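Saturday at the Adberg open day

Grallum had its open day on Saturday and I drove over to Adberg for it.

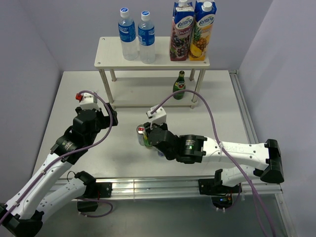 Getting there

I left the house at 9 and got there before the doors opened. Parking is behind the building, and the sign for it is small, so I drove past the turn once. There was already a line. At the desk they gave me a paper badge and a sheet with the demo times. The sheet listed the shelf and table demo at 11, a talk on grippers after lunch, and a walk through the machine shop whenever enough people had gathered by the stairs.

I went with Houda Kettani, who I used to work with at Avstead. She programs packing lines now and wanted to see how the smaller arms are being trained. I don't work with robots at all. I fix commercial refrigerators, so I mostly look at how things are wired and whether I could get a hand in there to replace a part.

The shelf demo

The two-arm cell was the thing I came for. It's a white tabletop with light walls on the sides and back, and a small two-tier shelf at the far end stocked with drinks: water bottles, juice cartons, a green glass bottle down below. The arms are mounted at the front. The job is to move drinks between the shelf and the table without knocking anything over.

Siiri Vainio ran it. She started with a can, and one gripper held it upright in the middle of the table while the other arm stayed empty. I had figured both arms would be busy all the time. She said a lot of the early work was teaching the idle one to keep out of the way.

I asked if the can was full. She said they use both full and empty ones, and the empty ones are harder. They dent if the grip is too tight, and they tip if the fingers brush them on the way out. Full cans mostly forgive you. The cartons are their own problem because they are tall, and if you take one too high up it swings.

The arms went slower than I expected. A kid next to me said so out loud and Siiri said yes, they run it slow when there are visitors. She put it at half the normal speed. It did drop a carton later on, on the third or fourth try, and she reset it by hand and started over. Nothing spilled.

What I kept looking at was the cables. Each arm has a purple one clipped along the white links, with a good bit of slack near the gripper. On the right arm it goes up in a big arc over the table. I asked Mohit Agarwal, who was standing by with a laptop, whether it ever catches on the shelf. He said it used to. They moved the clips and gave it more loop, and now it catches maybe once a week. I would have guessed they'd run it inside the arm, but he said they swap grippers too often for that to be worth the trouble.

How they teach it

Mohit explained the training part. A person moves the arms through the job, and the system records it. They do that over and over, with the drinks put in different spots. He said they had 200 recordings when the thing first started working at all, and they are at 2,000 now for the shelf job alone. One person can do a couple of hours of it before getting sloppy, so they trade off.

I asked what happens if you give it a drink it hasn't seen. He said it depends on the shape. A different can is usually fine. A squat jar is not.

The rest of the day

Lunch was sandwiches in the hallway. The gripper talk by Alistair Laing was good but long, and the room was warm. He passed around worn-out finger pads so we could feel where the rubber had gone smooth. Houda took notes and I did not.

The machine shop walk was short. They had a Hegazy lathe from before the company moved in, and Nomvula Mnguni let people turn the handwheel. I liked that more than I probably should have.

We left in the middle of the afternoon. If you go next September, get there early for the shelf demo, because there's only room for one row of people at the front and you can't see much from behind. Bring a jacket for the line outside. Coffee was free but they ran out.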